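3.2 Care of the hand-held grippers

It may seem a little generous to give the upkeep of one tool its own section, but our first weeks at the Pledville site taught us that the fingers deserve as much patience as the software, and we would gladly save the next group some trouble. Each hand-held gripper is looked after by the person who carries it. Before a session, Charito Fajardo or Florante Baluyot wipes down both jaws with a soft cloth, checks that the screws are snug, and opens and closes the fingers 15 times while watching for any drag on one side - a habit we borrowed from the earlier Wovmont setup and have kept ever since. After roughly 70 hours of use the fingers come off, the ridges are brushed clean of lint, and the whole closing range is set again from zero.

Lint is by far our most faithful visitor. Bedding and clothing shed a great deal of it, and it settles between the ridges, where it makes the grip on thin cloth less even. For that reason we repeat the wipe between bed tasks, and a short look at the fingertips over the sheet is part of every start (Figure 2).
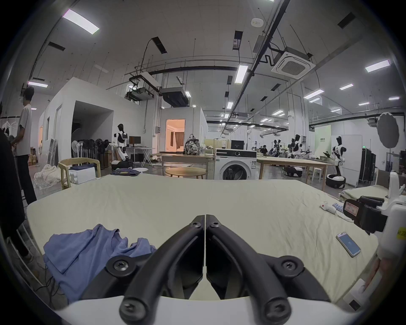 Figure 2. Gripper fingers over the mattress at the start check, with a blue garment and a phone on the sheet.

If the tips no longer line up, the carrier stops and calls Ro-un Wang, who keeps the spare fingers and writes each change in the tool log. We have swapped 2 pairs so far, both for worn ridges.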